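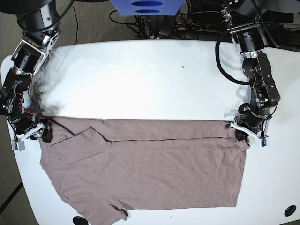 Folding and Returns: Your Questions

Do I have to fold the shirt before I send it back?
You do. It doesn't have to look like a department store did it. It has to fit in the Plolau mailer without being punched into place.

How do I fold a T-shirt so it stays flat?
Lay it on a table and smooth it with your palms. Take hold of both corners at one end, bring that end over in a straight band, and pull gently until the crease runs level from side to side. Then fold in the sides. A few slight wrinkles are fine. We've seen your other shirts.

Can I do this on the bed?
People do. Beds are soft and shirts know it. Use a table, preferably one without breakfast on it.

The neckline keeps flopping out at an angle. What am I doing wrong?
Probably nothing. Collars and shoulders are thicker than the rest and like to stack up in steps. Open that corner, tuck the flap back under and carry on.

Is the Bataineh folding board worth buying?
If you fold 300 shirts a month, yes. If you fold 13, a cereal box cut to size will do, and it comes with cereal.

How many shirts fit in one Pulus drawer?
Standing on edge, 125 across the full six-drawer unit. Stacked flat, fewer, and you'll only ever wear the top one.

My shirt came back from the dryer smaller. Is that covered?
No. See Washing, under "Warm."

When is the returns counter at Cimumura open?
Until 6 p.m., or 8 p.m. in December. Bring the packing slip. The one you threw out can be reprinted from your account page.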